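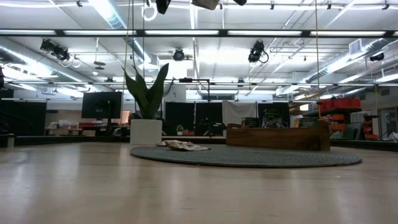
Wooden crate with packages on a round placemat.

The Plirstead studio complex opened its production floor to visitors for one afternoon in July. The main tenant is Tekin, a daytime serial set in a ferry town called Lirosberg. Groups were limited to 21 people and the route took in 4 stages.

Stage 1 holds the permanent sets: the ticket office, two kitchens and the upper deck of the ferry. All are three-walled, with the fourth side left open for a pedestal camera track. The ceilings are partial. Lighting hangs from a fixed grid, and each fixture carries a number that matches the plot sheet taped beside the stage door. The ferry deck does not move. Motion is added by shifting the background plate on a screen behind the rail.

Stage 2 was in use, so we watched a rehearsal from the gallery. Dialogue was run twice at speed, then once with camera moves. A standard block is shot out of order, grouped by set — kitchen scenes for several episodes go back to back, and continuity is tracked on paper as well as in software. 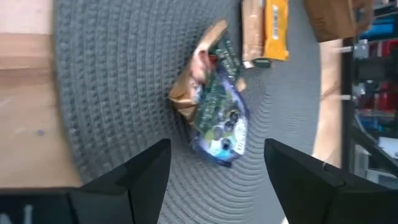
Props are handled by Atell, a contractor with its own store behind Stage 3. The catalog lists 500 items in regular rotation, each with a shelf code and a scene history. Food packaging gets separate treatment, as a printed label can raise a clearance problem. A crumpled bag in dark green, blue and purple, with a white label area near one side, would have to be logged with its printed side up or down, and placed the same way in every take. Crinkle noise is the other concern, and the sound department can ask for a softer substitute.

Stages 3 and 4 were between builds. The tour ended in the edit corridor, where a wall chart showed the next 100 episodes by production block.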